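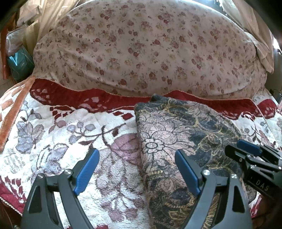 Our student club is working this term on one task only: cloth on a bed. It sounds small, but for a gripper it is not small at all. I will write a few posts about it for those who asked.

Project name is Revura. We use hand-held grippers, one in each hand, and a person does the movement. Later the arm in the lab at Drirnau should learn from it. Our aim is 2,000 recordings before the end of term.

In September we did the folding on a bare table. Agnes Cowie, who mentors us, told us it was too easy. She was right. On a patterned blanket the edge of the cloth is much harder to find, also for my own eyes.
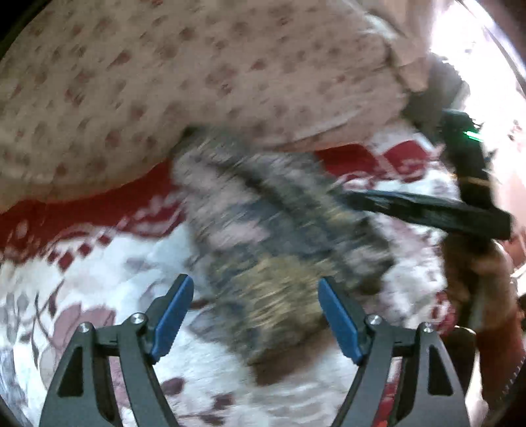
What I learnt first is to move slowly. When I hurry, the colours run together and the recording has little value. I threw away 26 of my own in one evening. My wrists were a bit sore too.

The steps we agreed on, so that everybody does it the same way:

1. Start with both grippers open, above the bed. Wait a moment before you go down.
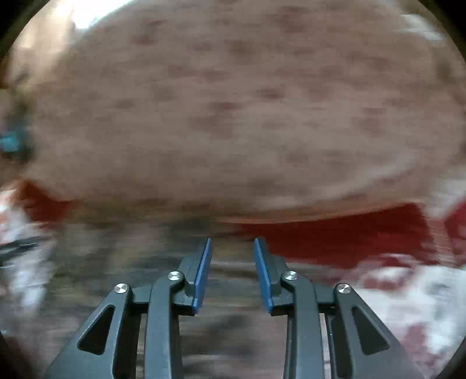
2. Take the cloth by a corner or an edge with the first gripper. Do not press into the mattress.

3. Bring the second gripper to the other end, then lift both together.
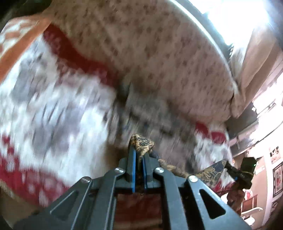
Thin fabric likes to twist between the two hands. Somtochukwu Usman says we should keep the twisted ones, as the arm will meet this problem too. I would rather label them separately. We have not decided yet.

Next meeting is Oct 20, 2021, in our usual room. Please bring a scarf or a tea towel with a busy pattern, we have too many plain ones.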